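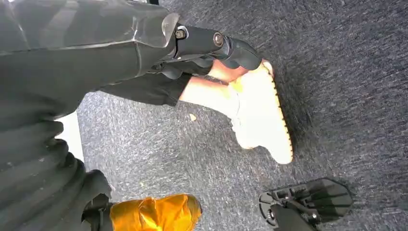
Fuzzy white boot, black trousers, bare ankle.

Cold floors at the desk: Kerstin Mühlbauer on insulation

Kerstin Mühlbauer has surveyed floors for Prirnley for nine years, most of them over unheated basements. Air temperature, she said, is the wrong place to start. "People turn up the thermostat and their feet stay cold. The slab is losing heat downward the whole time."

Her usual specification is 50 mm of rigid board fixed to the basement ceiling, with joints taped. Where pipes limit headroom she accepts 40 mm.
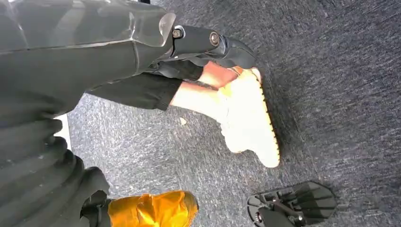 The edges take longer than the field. "A gap at the wall shows up on the thermal camera in December. I send those back."

A recent job covered 2756 square feet. Readings were taken at ankle height and again at four feet, before and after the work.
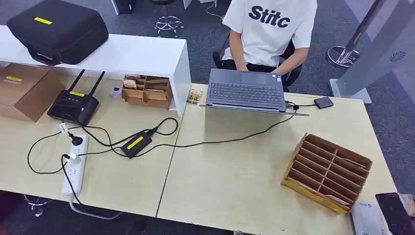 Does a rug do the same job?

"A rug slows the heat leaving your foot, so the floor feels warmer. The loss through the slab hardly changes."

She leaves the meters in place for one heating season.

Related
Basement ceilings and pipe clearance
Reading a thermal survey
Mareike Rothe on draft sealing

Last updated: 2020-07-26
Print this page | E-mail this page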